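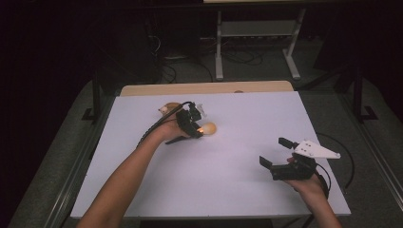

Heriberto Taipe puts the case for open tracking simply: a newsletter that can't count its opens is flying blind, and any number beats no number. The people who run small mailing lists tend to agree with him. This chapter does not.

Chapter 13
What an Open Rate Measures

An open is recorded when a tiny hidden picture in the message is fetched from the sender's server. That is all the server knows. It does not know whether a person was looking. Some mail programs fetch every picture ahead of time, and some block pictures until the reader asks for them. The first kind reports opens that never happened. The second hides readers who went through every word.

Take a list run through Rinix, the mailing plugin used in our exercises. In May it reports an open rate of 35 percent. A month later it reports 21. Did readers lose interest? Maybe. Or maybe a group of them changed mail programs. The report looks the same in both cases, and I would be slow to rewrite a newsletter on the strength of it.

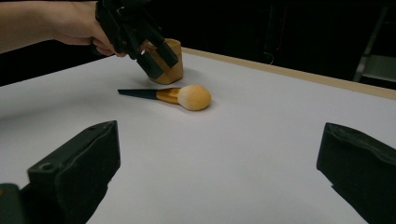

Clicks are somewhat better, though they have troubles of their own. Security filters at large offices follow links to check them, and a click that lands 2 seconds after delivery should make you suspicious. Flamach, the log reader introduced earlier, can sort clicks by delay. It can't tell you which of the slow ones came from a person.

Audrey-Anne Grewal has argued that these errors cancel out on a big enough list. I have yet to see a reason why they should. Errors that lean the same way pile up, and a bigger list only gives you more of them.

We start with the raw server log, before any plugin has tidied it. Section 13.1 covers how to read a single line of it.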